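The swap bins are back at Kahraman this June, and I'm happier about it than a grown woman should be. If you missed the last round, the idea is simple: you bring in the odds and ends rolling around your junk drawer, you drop them off at the front counter, and you go home with somebody else's odds and ends. It costs 2 dollars to get in and kids under 10 are free. Doors open at 10 in the morning, and last time there was already a line down to the Skadetti bakery when I showed up with my coffee.

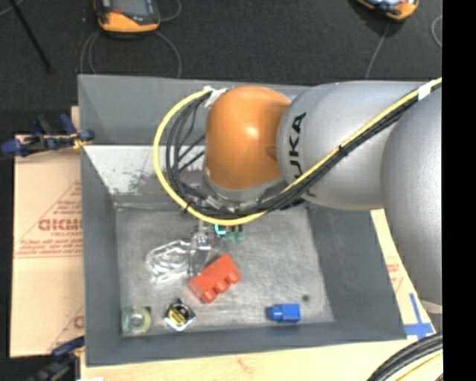
Small toy parts are what most people come for, and the store has promised more of them this year. My own kids have been short on pieces ever since we moved, so I'll be digging too. I have my eye on a red building brick like the one lying on its side in the gray bin, and I wouldn't say no to the little teal bracket either — we have a shelf of half-built things at home waiting for exactly that kind of part. The store says it took in 1000 pieces last year and hopes to beat that.

Drop-offs are open now until closing time at 8. Please wipe things down first, and leave batteries at home. There's a limit of 20 pieces per family on the way out, so bring a small bag!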